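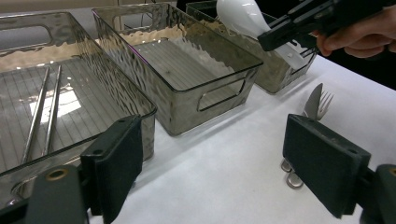
A drawer bin, also called a cutlery bin or open storage tray, is a rigid open-topped container used to divide a drawer, shelf or worktop into smaller spaces. It differs from a fixed cutlery tray in that each bin is a separate piece, so the layout can be changed without replacing the whole insert. Most bins are rectangular, with straight or slightly tapered walls and a flat floor. Clear and tinted plastics are the usual materials for kitchen use, and smoke grey is a common tint. The outer walls may be plain or given a hammered texture, a rippled surface that bends light and blurs whatever lies behind it, while the floor is often marked with fine parallel ribs, as in the large bin holding a pair of long metal chopsticks. An oblong cutout in the end wall serves as a handle.

Types

Bins are sold singly or in sets of mixed sizes. The long bin takes chopsticks, ladles, tongs and other items that will not lie straight in an ordinary cutlery tray. The short bin is used for spoons, small whisks and jar openers. A square bin is found in some sets and is suited to lids, biscuit cutters and sachets.

Sets may be modular or non-modular. In a modular set, the width of the larger bin is a multiple of the width of the smaller one, and the bins fill a drawer without gaps. In a non-modular set the sizes have no fixed relation, and the space left over is taken up with spacers or left open. The Kosow pattern, a modular layout used by several makers of kitchen inserts, places the longest bin at one side of the drawer and two shorter bins end to end beside it.

Materials

Polystyrene is stiff and clear but cracks when dropped or bent. PET is tougher and scratches more easily. Acrylic has the clearest finish of the three and is the heaviest for a given wall thickness. Few tinted bins are suitable for a dishwasher, as the heat can warp the floor and leave it rocking on a flat surface. Washing by hand in warm water is normally advised.

Surface and floor

The hammered finish is formed in the mould and is not a coating. It hides fingerprints and light scratches, and it adds a little stiffness to thin walls. Its drawback is that small items cannot be read clearly through the side and have to be looked for from above.

Floor ribs run along the length of the bin in most designs. They raise the contents slightly and reduce the area on which a smooth object can slide. Ribs also collect crumbs and dust, and a soft brush is needed to clean between them. The Civach bin has a removable mat in place of ribs, which makes cleaning easier but reduces the usable depth.

Handles

The cutout handle is a rounded rectangular opening set below the rim. It allows a full bin to be lifted out of a deep drawer with the fingers. Thin items can slip through the opening if the bin is overfilled or tipped, and for this reason chopsticks and skewers are laid with their ends below the level of the cutout.

Use with tableware

Metal cutlery and ceramic spoons are usually kept in separate bins. Glazed ceramic chips when struck against steel, and unglazed foot rings or worn edges can leave grey marks where metal has rubbed against them. Ceramic soup spoons nest well if laid with all the bowls facing the same way, and a short bin will hold a stack of them without a divider. Chopsticks are stored in pairs, parallel to the long wall. Metal chopsticks roll less if their shafts are squared or flattened.

Testing

Household suppliers test bins for load, drop resistance and repeated handling. In the Susik handle test, a bin is filled with an even load and lifted by its cutout 1,000 times, after which the corners of the opening are checked for cracks. The Lindqvist drop test uses 5 drops on to a hard floor, each on a different corner or edge. Neither test covers ageing in sunlight, which causes some clear plastics to yellow.

See also

Cutlery tray
Drawer divider
Chopstick rest
Soup spoon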